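In defence of the slow reply

I have owed my friend Dindo Malabanan a letter since March, and I should like to say at the outset that I don't feel nearly as bad about it as I'm supposed to.

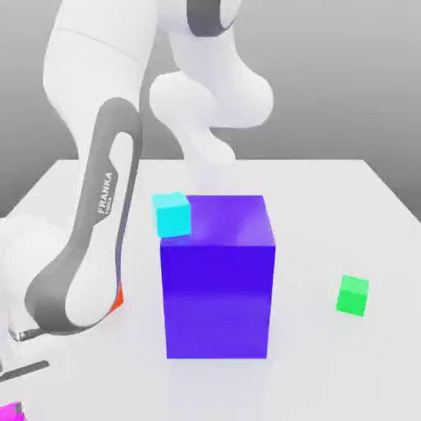 He doesn't feel bad about it either, I think. The letter before that was his, and it took him the whole of a winter, and when it came it was 13 pages long, written on both sides in a green biro that was giving up by page nine. There was a long passage about his mother's hip, and another about whether you can grow tomatoes against a wall that only gets the evening sun (you can, he says, but they sulk). I read it over two evenings with my feet on the fender. I have not had an email in my life that made me want to put my feet on anything.

We have got into a strange way of thinking about answering people. I noticed it properly last spring, when my niece, who is a kind girl and works far too hard for a firm of surveyors in Maltport, apologised to me for not having replied to a message I had sent her that same morning. I had asked whether she still had my big casserole dish. It was half past two in the afternoon. She said she was so, so sorry, things had been mad, and yes, she did have it. I hadn't been waiting. I'd been to the dentist and bought some bulbs and forgotten I'd asked. But she had carried that casserole dish about with her all morning like a stone in her shoe, and I felt rather ashamed of having put it there.

Now, I know there are things that need a quick answer. If you are standing at the station and want to know whether I'm coming to fetch you, then I ought to tell you, and smartly. If the roof's come off, ring. I worked for 7 years on the front desk at Hinrichs, the builders' merchants on the Flulitz road, and if you were slow to pick up the telephone there you soon heard about it, quite rightly, from a man with a lorry idling in the yard. I've nothing against speed where speed is wanted. My quarrel is with the way it has leaked out of the yard and into everything else, so that a question about sand and cement and a question about how you are bearing up since your husband died are both expected to be dealt with by teatime.

That second sort of question I do know something about. When Martin died I had a great many messages, and they were good messages from good people, and most of them arrived in the first two days. I answered them the way you do, with a line or so, thank you, so kind, it means a lot. I was answering them at the kitchen table at midnight because I couldn't bear to see the little number sitting there on the screen. Then they stopped, as they were bound to. Everyone had done their bit and I had done mine.

And then well into the autumn I had a letter from Friederike Haberkorn. Some of you who read this column will remember her from the language evenings at the Pladatdale institute, where she taught German to anybody who would sit still for it. She wrote that she had begun to write to me many times and that each time she had thought, no, I don't know yet what I want to say to her. She said she had now found out what it was, and then for four sides she told me a story about Martin carrying her bicycle home on his shoulder in the rain, with the chain hanging down his back, and ruining a perfectly good jacket. I had never heard it. He'd told me he'd slipped on the quay! I have that letter in the drawer by my bed, and if I'm truthful I couldn't tell you what a single one of the quick ones said.

I don't want to be unfair to the quick ones. People sent them out of love and I'd have been hurt to get none. But Friederike's was the one that had been thought about, and you could feel the thinking in it the way you can feel it when somebody has properly aired a bed for you. It couldn't have been written in the first week. She'd have had to say what everybody says.

My neighbour over the back, with whom I've had this argument across the fence more than once, tells me that I'm simply making a virtue out of being disorganised. There may be something in that. My desk is not a thing I'd show to visitors. He says, too, that it's all very well for me, being retired, and that if his customers had to wait until he'd found out what he wanted to say to them he'd be out of business before Christmas. Well, yes. But I have seen that same man leave his own supper to go cold while he answered his brother about which weekend suited for a fishing trip that was two months off, and then come out into the garden afterwards looking as though he'd done a shift. The brother wasn't a customer. I don't believe the brother would have minded if he'd finished his chop.

The trouble with answering everybody at once is that you use up, on the small change of the day, the very attention you'd want to spend on the people you're fond of. I do it myself. I'll sit down after breakfast meaning to write to Dindo, and I'll just clear a few things first, the optician, the woman about the hall booking, a cheerful nothing to my cousin, and by the time I've cleared them it is eleven o'clock and I've no more wish to write to anybody than to swim the Channel. So his letter waits another week, and what goes off in its place is a heap of perfectly prompt replies to questions that would have kept until Friday.

What I would like, if I could have it, is for us to go back to allowing each other a bit of slack without making a song and dance of it. I'd like to strike out the opening apology, for one thing. Nearly every letter and email I get now begins with a sentence of regret about how long it has taken, and I have begun nearly every one of mine that way too, and it's a dreary way to come through somebody's door, bent double and wiping your feet. My mother's sister, who lived to be 93 and wrote to half the county, never apologised for a gap in her life. She would start straight in. "The black hen has gone off laying and I blame the new gate." You might not have heard from her for the best part of a year, and there you were in the middle of the hen run with her as if she'd only popped in to see to the kettle.

I have been trying her method since the summer. It is harder than it looks, because the apology wants so badly to be written, but once you've left it out a few times you get to rather like the feeling. I've also taken to saying to people, when I ask them something that isn't pressing, that it isn't pressing. "No hurry on this, next month will do." One or two have taken me at my word. The rest have answered within the hour and added that they were sorry for the delay, so I can't claim that the thing is sweeping the country.

There's a risk in it, I do know that. You can leave a letter too long. I left one to an old schoolfriend until there wasn't anyone to send it to, and I still have it, half done, with a shopping list started on the back. I think about that more than I would like to. It hasn't made me quicker, I'm afraid, though it has made me keep the writing pad out on the table where I have to move it to lay the cloth, and I've found that when I move it I will often sit down and add a paragraph, and the paragraphs do mount up.

Dindo's is at six sides now. I've told him about the casserole dish, and about the bulbs, which were meant to be white and came up a shade of yellow I can only call regrettable. I still haven't answered what he really asked me, which was whether I'm thinking of selling the house. I don't know yet what I want to say about that. He'll have it when I do, and meanwhile I must ask him whether those tomatoes of his ever came to anything.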